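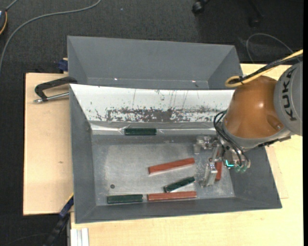
Green and reddish-brown wooden blocks in a gray plastic bin.

Cricket under a roof: a winter with the Ķēniņš Cup

December 30, 2025

The ball comes off the side net and the whole team shouts, but they do not all shout the same word. I heard "catch" in English, then something in the local language which I was told means "leave it," and a third shout which was only a noise. The ball fell between two fielders. The batters took a run, and the wicketkeeper lay down on the floor with both gloves over the face.

It was my first evening of indoor cricket in Brernau, and I had come with many wrong ideas. I learned the game as an adult, from television and from one very patient colleague, and the cricket I knew was slow and green and stopped for tea. In Brernau it is played from the first frost until the end of February, in a sports hall which belongs to handball for the rest of the week. The lines on the floor are yellow, blue and red, and none of them is for cricket. The crease is marked with tape before each session and pulled up again after it, and there is a quiet argument about who has brought the tape.

The competition is called the Ķēniņš Cup. Visitors have trouble with the name, and the scoreboard has trouble also, as it cannot show the marks under and over the letters. Most players say only "the Cup." It is contested by the clubs who share the outdoor ground in summer, together with Vudevia, who have to travel nearly 3 hours by bus and who won it last season.

Rules for a small space

There are published rules for indoor cricket, and in many countries it is a serious sport with tight nets on all sides and its own way of scoring. Brernau has borrowed part of these and made the rest alone. Each innings lasts 15 overs. A ball which hits the side net on the full gives a bonus run if the batters also manage to run one. A ball which hits the back net gives more. You can be caught off the net, with one hand or two, and this is the rule which new players need the longest time to believe.

The important change is to the bowling. A fast bowler outdoors may begin far away and build speed over many steps. In the hall there is a wall. The run-up is a few paces, starting beside a stack of gym mats, and the quick bowlers arrive at the crease looking annoyed, as if they were stopped in the middle of a sentence. Some of them give up and bowl spin for the winter. Tralwood, the club I followed for most of this story, have two such bowlers, and their captain is not sure she wants them to go back to pace in spring.

The ball is also different. A hard leather ball would destroy the lamps and perhaps the people, so they use a softer one which has a seam and a yellow cover. It swings much more than I expected in still air. After a few overs the cover becomes smooth on both sides and the swing goes away, and then the batters begin to enjoy themselves. A team that has not taken wickets by this moment will have a long evening.

What the hall does to batters

A good outdoor batter is not always a good indoor batter, and this makes a pleasant disorder in the teams. The tall hitter who clears the trees in July finds that the ball hits the roof net and drops softly to a fielder. The small, careful player who everybody likes but who bats at number 9 in summer becomes the most important person in the team. She pushes the ball into a gap you could cover with a bath towel, and she runs.

Running is the center of everything. The pitch has the usual length but the fielders stand very close, and a run that would be easy outdoors is a risk here. Partners must trust each other's call without looking. At Tralwood they train this more than any stroke. Two batters stand at opposite ends with their eyes closed, one calls, and both go. I tried it. I went when I should have waited, I met my partner's shoulder in the middle, and we were both out by the length of a car.

There is something else which I noticed only on my third or fourth visit. Outdoors a batter who is out has a long walk, and during the walk the face can be arranged. In the hall it takes four steps to reach the bench. The player sits down beside the next batter while still breathing hard, and must be polite immediately. I saw some fine acting on this bench. I also saw a helmet put down with such extreme care that everybody understood.

The bus from Vudevia

It is not possible to write about the Cup without the bus. Vudevia has no hall with nets, and so every match for them is an away match. They leave after lunch, they play, they eat from boxes on the way home, and they are back after midnight. You would expect such a team to be tired and a little bitter. They have instead the best running between the wickets in the competition, and the loudest bench.

I traveled with them once. The front half of the bus sleeps. The back half discusses field positions, using bottle caps on a folded coat, and when the bus turns the whole field slides to the leg side and must be set again. One player reads out the scorebook from the last match against the same opponent, ball by ball, in a flat voice like a railway announcement. At first I thought this was a joke. Then somebody said "stop, again, that over," and they talked for ten minutes about a bowler who always goes short after being hit on the off side.

That evening the bowler went short after being hit on the off side. The batter was ready, pulled it hard against the net, and was caught off the rebound with one hand. So knowledge helps, up to a certain point.

They lost this match by 2 runs. On the way home nobody read from the scorebook.

A question of seriousness

Among the older members in Brernau there are people who think the winter game spoils the summer one. Their argument is simple. A batter who spends months pushing at the ball with soft hands forgets how to hit through it, and a bowler without a run-up loses the rhythm that took years to find. I listened to this argument with respect, and then I looked through the summer scorebooks, which are kept in a cupboard that smells of linseed oil. I could not find support for it, but I could not find much against it either. Players who were good in April had sometimes played all winter and sometimes had been skiing.

What the books do show is who comes back. Before the Cup, many players disappeared in September and were not seen again, as people change jobs, or have a baby, or only lose the habit. The winter matches keep them in the habit. Tralwood put out a second team last summer for the first time, and more than half of it was formed by people who had started indoors and had never stood on grass with a bat. Their first outdoor match was interesting to watch. They ran everything. They ran to fielders standing with the ball in the hand, and the opponents were so surprised that it worked for longer than it should.

They also had the habit of expecting the ball to come back. Several times a ball went past a fielder toward the boundary and the fielder stood and waited for it to return from the net.

Before the final

The last round is played in February, and after it the two best clubs meet in a final on the same evening, with only a short pause to put down new tape. When I write this, Tralwood are on top of the table and Vudevia are just behind them, with one match more to play. The club from the old part of Brernau can still reach the final if several results go their way, and they have made a chart about it which I studied for a long time and did not understand.

At the last session before the holiday break I stayed until the end, when the handball goals have to be pushed back into their places. The goals are heavy and need four people. Both teams do it together, still in their gloves and pads, and the batter who had been run out by her own captain took one post while the captain took the other. They were discussing the call. The captain was certain she had said "wait."

The hall opens again for cricket in the second week after New Year, and visitors may watch from the balcony. Bring a warm jacket, as the heating is switched off early. If a yellow ball comes over the net, you are expected to throw it back.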